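Stayed at robot club till the custodian flicked the lights, so this is going in at midnight with cold tea. We're on to the two-arm task now! I'd been dreading it, but the red-orange block is such an easy thing to aim for, and the printed fingers look so mean and serious next to it. 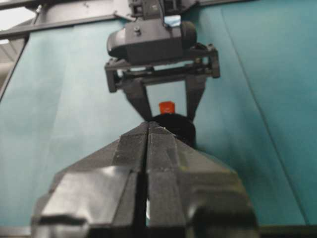 My job is the script that keeps the arms from bumping each other (138 lines, half of them comments to myself, oops). I want it down to 90 before the Penero meet in May. We both reach for the middle at once and I'm forever yelling "wait!" at a machine.
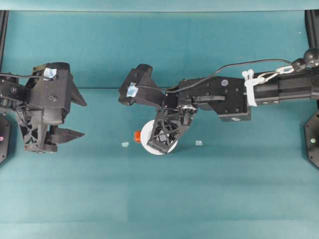 Natália thinks I should forget the line count and slow both arms down first, then worry about pretty code. Ugh, she's probably right. Trying that tomorrow, if I can find my notebook.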